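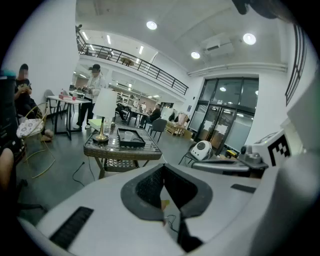

## Paid testers wanted for the Pemoder hand-held gripper kit

Posted 24 Jun 2022

We're Pemoder, a small outfit that sells a hand-held gripper for people who'd like to teach a robot by doing a job themselves first. The white body is what you'll see most of while you work, with the square black-and-white marker standing up on the right-hand side. The second version of the kit is nearly ready to ship, and before it goes out we'd love to have 16 patient, curious people put it through its paces (and tell us frankly what bugs them!).

You don't need to know a thing about robots. If you can tidy a room, set down a cup and keep at it for a couple of hours with breaks, you're just who we have in mind.

**What you'd be doing**

- Five sessions in August, in a big, bright room with plenty of floor space, usually with other people in it
- Everyday pick-up-and-put-down jobs, using the gripper in place of your fingers
- A chat afterward with Leanne Bickerstaff about grip, weight, and how your wrist feels

**What you'd get**

- $109 per session, paid the same week
- Lunch, and a discount on the kit should you want one

Left-handed folks are especially welcome, as are people with small hands. Please be 18 or over.

To apply, write a few lines about yourself to Derek Tunstall at Pemoder, 2932 Fairclough Road, Homthorpe, or drop a note at the front desk.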